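Thursday, November 3, 2022
By the author of this diary

Went to the Fergate open day after all. I had sworn I wouldn't, after the one in January, when we stood in a parking lot and looked at a forklift that drove itself in a square. But the Plotmont bus goes right past the door and I had the afternoon free, so I put on my good coat and went to be sold something.

They gave me a sticker and a folder. The folder says the Sirko program will need 2,000 recordings of table setting before the machine is any use at it, and the woman at the desk repeated the number as if I should be pleased. I set tables for eleven years at the hotel. I think I had the idea by the second day.

What they show you first is a film with music. I sat through it with my arms folded. Then you go into the carpeted room, where a person stands at a table with a gripper in each hand and handles dinner things with those instead of fingers. A robot is supposed to learn from it later. The robot itself was not on show, and I noticed that no one in our group asked where it was, so I did. "At our other site." Naturally.

I stayed at the table longer than I meant to. 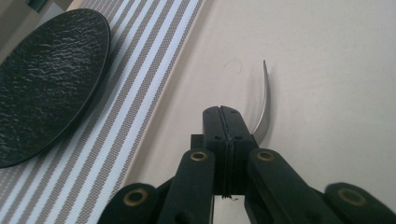
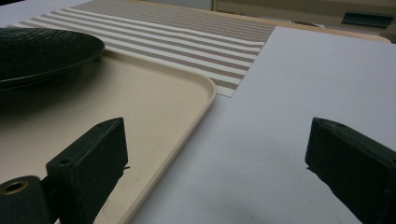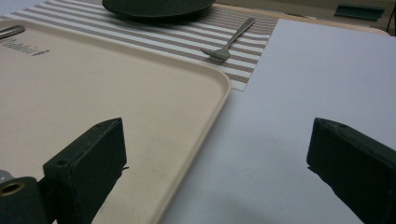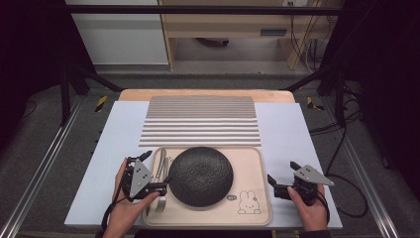 Plate, mat and tray at the Fergate table.

My trouble with the whole business is that it's a very easy dinner. One black plate, a striped mat, a knife and fork, a tray with a rabbit on it that belongs in a nursery. No gravy. No glasses, no child pulling at the cloth, no one asking for the other kind of bread. I said so to the young man giving the talk and he said variation would come in the next phase. I asked when the next phase was and he said that depended on funding. I wrote that down on the folder.

He also said a kit like that costs $3,775, and a man behind me whistled. I couldn't tell if he thought it was a lot or a little. For that money I would want the washing up done too.

I will give them one thing. Picking up a fork with those pincers looks miserable, and I'd like to have seen the man who made the film try it. My own hands ached just from watching.

Coffee afterward, weak, in paper cups. There was a second talk, on the Rirkent warehouse system, and I lasted until the slide with the arrows on it. They wanted an email address on the way out. I gave them the old one.

Took the 46 home and had soup. Put out one bowl and one spoon, and timed it by the stove clock out of spite. It didn't get as far as the next minute. Must call about the gutter tomorrow before it rains again.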